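# Taping a work surface into a grid: tips from the sandwich tests

The Oltuveck breakfast tests use two robot arms and ordinary kitchen things to measure how placement affects picking. The method rests on a cheap trick that works just as well on a workbench or a craft table: cover the top in brown paper and tape it into squares.
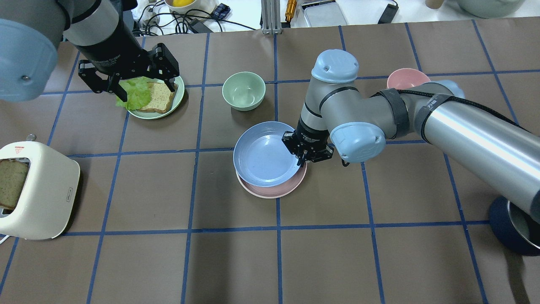
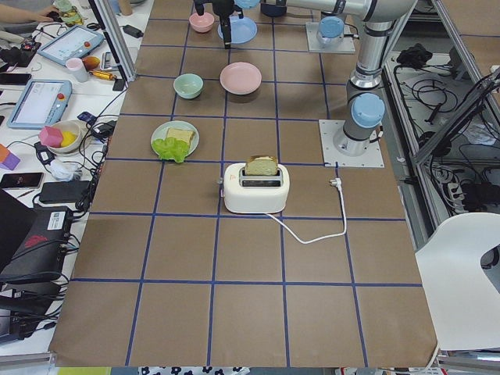
Blue tape on brown paper, with bread, lettuce and a toaster on the grid. 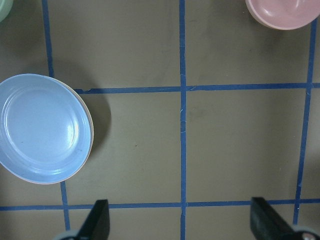
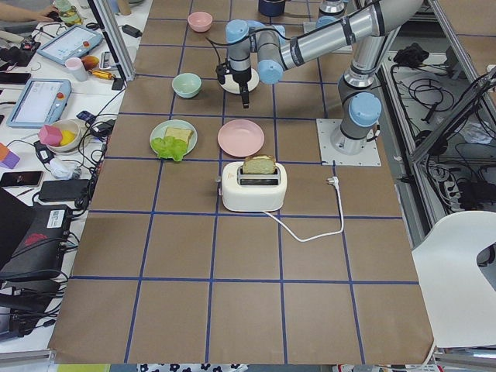
**Lay the paper first.** Pull it tight and tape the edges down before you mark anything. Iron out roll curl under a warm towel the night before. Paper that lifts at a corner will shift every square on the table.

**Mark with a ruler, then tape.** Pencil the lines, lay all the lengthwise strips, then the crosswise ones. Low-tack painter's tape peels off clean for a few weeks. After that it starts to tear the paper.

**Name the squares.** We use a letter for the column and a number for the row, written on a card by the keyboard. "Plate in C2" takes a second to say and leaves less room for argument than "a bit to the left."

**Reset to the card.** In November we ran 300 trials with dishes put back by eye, and the results drifted through each afternoon. We then ran 1,303 trials with dishes returned to named squares. Failed plate pickups fell by half, and most of the remaining failures were with plates straddling a line. Those now get their own entry on the card.

**Swap the food often.** Bread dries out and gets stiff, which makes it easier to grip and spoils the comparison. Change the slice every 2 hours. Lettuce needs changing sooner.

**Replace the paper on a schedule.** Scuffs and smudges are fine for a while. We change the sheet after 396 trials, or right away if butter gets on it.

**Keep the old sheets.** Write the dates on the back and roll them up. The wear marks show where the grippers touch down most, and we used two of them to move the Grirley recipe one column over.

Updated January 13, 2026. The card template is in the Oltuveck shared folder, under "grid."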